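Sightlines in a uniform-rake stand after moving the touchline

Fuad Mekonnen
Posted on Monday

I look after drawings and fixtures for a semi-professional football club. We play at Prirkby, capacity 2,000, with one seated stand along the near touchline and open standing on the other three sides. The stand has 12 rows on a precast concrete terrace. Every riser is 173 mm and every tread is the same depth, so it is a straight rake from front to back.

The club wants to relay the pitch and shift it towards the stand, which would free up width on the far side for a covered walkway. The stand itself would not be touched. Before anyone commits money I have been asked to say whether the view gets worse, and by how much.

I have found the usual formula:

C = D(N + R) / (D + T) - R

where D is the horizontal distance from the eye to the point of focus, R is the height of the eye above the point of focus, N is the riser and T is the tread. As I read it, C is the vertical clearance between the sightline of a person in one row and the eye level of the person in the row in front. For the present layout I get a C-value of 88 mm if I put in the figures for row one. With the pitch shifted it drops, but it still looks acceptable.

My points of doubt are these. First, is it enough to work it out for row one and quote that as the figure for the stand, given that all the risers are identical? Secondly, should the point of focus be the near touchline or the centre of the pitch? The centre gives a much more flattering answer. Thirdly, we have a low perimeter wall with advertising boards fixed on top, and I cannot see where that goes in the formula at all.

A chairman who remembers the old layout insists that the back rows "always see best" and that only the front could be affected. I would like to be able to confirm or correct that with something on paper.

Sheyla Mosquera
Marked as helpful

Taking your points in order, with a correction to the method first.

The D and R you enter must belong to the row in front, the one whose head is being looked over. If you take D and R from the row behind, the expression is wrong, and the error is largest close to the pitch. Your figure of 88 mm therefore describes the clearance that a spectator in row two has over row one. Row one has nothing but the wall in front of it, so it has no C-value in this sense. Label the table by pairs of rows and the confusion goes away.

Identical risers do not give identical C-values. Go one row back and D increases by T while R increases by N. Put both into the formula and C comes out smaller each time. It keeps falling all the way up. On a straight rake the worst clearance over the row in front is at the top of the stand, which is the reverse of what your chairman says. He may well be thinking of the general view: from the back you look down on the play and can read the shape of it better. Clearance over the heads in front is a separate quantity and it is the one you have been asked for.

This is also why large stands are built with a rake that steepens in stages. With a short stand the builder usually accepts the loss and keeps to one size of precast unit, because one mould is cheaper than several.

So do the calculation for every pair, both before and after the shift, and quote the lowest value in each case. A spreadsheet with one line per row is enough. Columns: row, D, R, N, T, C. Fill down by adding T to D and N to R. Then change the one starting value of D to represent the new touchline and compare.

On the point of focus, use the near touchline. It is the nearest part of the playing area and the hardest to see. If a spectator can see the near touchline, everything beyond it follows. Using the centre spot hides the problem you are trying to measure. The same goes for the corners. Check the seats at each end of the stand as well, looking along the line to the nearest corner flag, and measure D along the actual line of sight there. The treads also need to be taken along that line, so T becomes longer than the square-on figure.

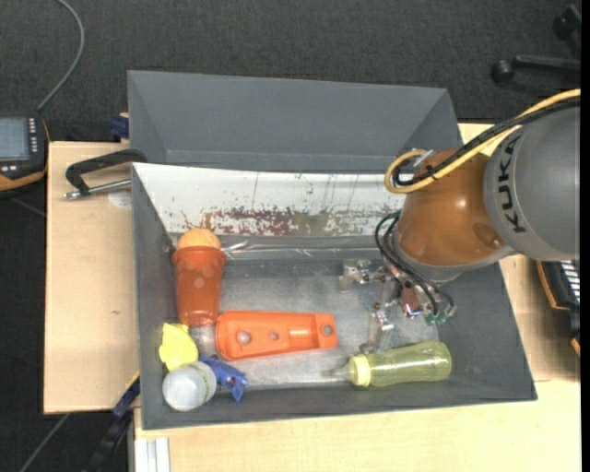 KUKA arm with its gripper tool over a dark grey bin.

The wall and boards are a second, independent check. The C-value only deals with heads. For the boards, draw a straight line from the seated eye over the top edge of the board and see where it meets the pitch. Similar triangles will do it. If E is the height of the eye above the pitch, B the height of the top of the board above the pitch and X the horizontal distance from the eye to the board, the line lands at a distance

L = X × E / (E - B)

measured from the eye. If L is greater than D for that row, the touchline is hidden. Here row one really is the critical one, as it has the lowest eye level. The chairman is right about the front rows in this respect, so you can give him that.

Note what happens when the pitch moves and the boards stay. L does not change at all, but D gets shorter. A board that is just clear of the sightline now may hide the touchline afterwards without having been altered. I would expect this to be the item that limits how far you can shift, well before the C-values do. Get the true height of the boards from the pitch surface and not from the walkway, as the two are often at different levels. If the relaid pitch is to have a crown, use the level at the touchline.

Some practical points on the survey:

Take the eye height from the terrace surface with someone sitting in one of your own seats. Seats mounted on the riser and seats mounted on the tread put the eye in different positions, both in height and horizontally. Use the same assumption for every row.

Measure the risers individually. Precast units are consistent in themselves but they are not always bedded consistently, and a few millimetres matter here. Measure at both ends and in the middle of the stand.

Keep all the units the same. Most of the odd results I have been sent came from D in metres and N in millimetres.

If the minimum comes out too low after the shift, the options are limited. Raising the whole stand does not help with heads: R goes up, and with N and D unchanged C goes down. It helps with the boards, though. Changing N is the only thing that makes a large difference, and that means new terrace units or a built-up deck. Reducing the shift is free. Lowering or removing the boards in front of the seats costs only the income from them.

Last, the run-off between the touchline and the wall has its own minimum, set by the rules of your competition. Check that before doing any of the above, as it may settle the matter. Ask the league directly and get the reply in writing.

Wumusar

We had the same thing at Punport. Just go and sit in the back row with a mate in the row in front and get somebody to stand a few cones out where the new line would go. If you can see the cones you're fine. Took us one lunchtime.

Also if your seats are the Morikawa tip-up ones check the brackets while you're up there. Ours had worked loose along the whole top row.

Fuad Mekonnen

Thank you both. I had indeed taken D and R from the wrong row, and I had metres in one column and millimetres in another for the end bays. Corrected, the values fall steadily towards the back as described.

The boards are the limit, as suggested. With the full shift the near touchline disappears for the front row along the whole length of the stand. With a smaller shift it stays visible, but only just, and the crown on the new pitch helps slightly less than I had hoped.

I will do the cones as well. It is not a calculation, but the people who have to vote on it would sooner sit in a seat than read a table.

Sheyla Mosquera

The cones are a fair check if the person in front is of ordinary height and sits upright. Repeat it in several places and write down which seats were used. Cones are taller than a painted line, so lay a rope or tape on the grass at the proposed position as well and judge by that.

If the shift goes ahead in the close season, re-measure the boards once the turf is down. Finished levels rarely match the drawing exactly.

Wumusar

Fair point about the rope. We had the tall cones.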